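4.2 Wood interiors and reported well-being: how strong is the evidence?

The claim that wood in the workplace makes people calmer has moved from trade brochures into planning guidance with very little testing along the way. We reviewed the material that is most often passed around in support of it and found that much of it rests on a small number of short studies, several of which measure something other than what they are cited for. Asking people whether a room looks warm is a fair question. Treating the answers as a measure of stress is a different matter.

The best known of the regional studies is the Emham office survey. It compared staff on two floors of the same building, one refitted with wooden desks and wall panels and the other left as it was. Of the 400 questionnaires sent out, 300 came back, and the group on the refitted floor scored higher on a scale of general comfort. The report presents the difference as an effect of the material. But the refitted floor had also been given new lighting, fewer desks per bay and a quieter ventilation system, all within the same month. No attempt was made to separate these changes. Nor were staff asked the same questions before the work began, so we do not know whether the two floors differed to start with.

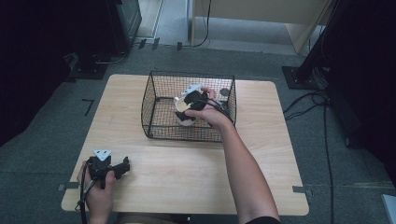

A second problem is timing. The Emham questionnaires went out in June, shortly after the refit was finished, when the novelty of a new office would be at its strongest. Anyone who has moved into a freshly painted room knows the feeling, and knows that it fades. A follow-up was promised in the report. We could not find one, and our request to the building's managers went unanswered. Until such data exist, the result should be read as a snapshot of how people felt about a renovation.

The Filtum trial is better designed, though it is also smaller. Participants did a proofreading task at a wooden desk and at a white-painted one, in random order, while their heart rate was recorded. The authors report a lower heart rate at the wooden desk. The difference is slight, and it appears in only 2 of the 7 periods into which the session was divided. With that many comparisons, an occasional difference is to be expected by chance, and the paper makes no correction for this. Proofreading accuracy was the same at both desks, a finding that appears once in a table and is missing from the abstract.

Supplier material deserves even more caution. The Smits catalog cites both studies under the heading "Proven Benefits" and adds a chart with no scale on its vertical axis. Rostito, which fits out cafes and waiting rooms, goes further and states that customers stay longer at wooden tables. No source is given. Even if the statement is correct, people may stay longer in a cafe for many reasons, including slow service.

There is also the question of what "wood" means in this work. The studies we read rarely report species, finish, color or the strength of the grain, and some count printed surfaces in the same category as solid timber. Yet the explanations on offer depend on these details. One holds that irregular natural patterns are restful to look at. If so, a strongly figured surface and a plain one should give different results, and the figure should be visible under the lighting used. Reflected light can weaken the look of the grain on one part of a board and leave it clear on another (Figure 2). None of the studies recorded glare at the desk.

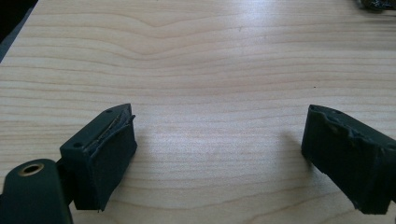

Figure 2. Grain pattern on a light-colored wooden tabletop. The lines dip into a shallow V near the upper middle; the grain appears fainter in the bright patch at upper right.

We do not argue that wood has no effect on the people who work around it. Many of them plainly like it, and liking one's surroundings is worth something. Our objection is to the step from preference to health, which the present evidence does not support. A useful test would change the desk surface alone, measure staff before and after, and continue long enough for the new furniture to become old furniture.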